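Gripper comparison, bench 2, July

Carrying on from Jessie's notes. The aim for this round is to decide which finger set goes on the pair of arms before they are packed up for Bistham. Candidates are the Panness pads we have been using since spring and the Indura ones Ailsa brought back, which are softer and a bit wider at the tip. Same controller settings for both, same speed limit, same grip force ceiling. Hayley changed the force ceiling last time partway through and we had to throw out the afternoon, so it is now locked in the config and only Ewan has the password.

Started at 9.40. Homed both arms, checked the zero on each gripper with the feeler gauge. Left was fine. Right was reading slightly open when fully closed, so I re-zeroed it twice and it held the second time. Worth checking again at the start of every session until we know if it drifts.

Cable on the left gripper still loops lower than I would like. Jeanie wants to clip it further up the forearm. I've left it for now so that the setup matches the earlier runs.

Object set is the mixed household one. We dropped the tool set because everything in it was rigid and both pads scored nearly the same. The mixed set has more spread: things that dent, things that roll, things with handles, and the crayfish, which Jeanie asked for and which are a nuisance to score. Agreed rule for the crayfish: one lifted clear of the heap counts as a pick, two or more tangled together counts as a miss. 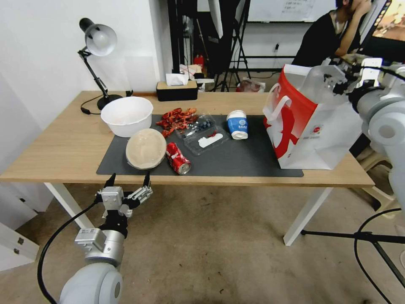 Bench 2, mixed set on the mat, right gripper over the shopping bag.

Notes by object, in the order I ran them, not in order of interest.

Shopping bag: handle grasp only. Panness pads take it well if the approach is straight down. From an angle one finger slides past the loop and pushes the bag over. Indura much the same. I don't think the pads matter here, it is all approach.

Drinks can on its side: Panness pads push it along the mat before they close. Indura grip sooner and let it roll less. Clear win for the softer set. Jessie saw the same on her runs.

Paper cup with lid: the force ceiling is still a touch high for this. Both sets dimpled the side. No lids lost. Suggest a separate lower ceiling for the cup, but then it is no longer like for like – Ewan to decide.

Blueberry box: the clear plastic gives the depth camera trouble, as before. Most of the misses were bad targets from the camera, with the fingers closing short. I have marked these separately in the sheet so they don't count against the pads. Moving the lamp helped a little.

Bowls: rim grasp on the upright white one is easy for either. The beige one on its side is harder. Indura pads are too wide to get under the lower rim cleanly and tend to ride up. Panness better here, the only object where I would say so with confidence.

Tissue box: used as an obstacle behind the crayfish, not as a target. Right arm brushed it on several reaches. Planner margin needs raising.

Crayfish: as expected. Neither set is good. Indura picks up more, but more of them tangled.

Logged 1,894 grasp attempts in total now with Jessie's runs added, of which 130 need a second look because the scorer and the log disagree. Ailsa has offered to go through them. Please don't edit the sheet until she has finished.

The Mahrous controller dropped its connection once, just after two. It came back on its own after around 200 seconds. Nothing in the error log. I have kept a copy of the log in the shared folder in case it happens again.

To do:
Re-check right gripper zero before the first run
Ewan – decision on cup force
Raise planner margin by the tissue box
Ask Indura whether the narrower tip is in stock
Jeanie to clip the left cable once this comparison is closed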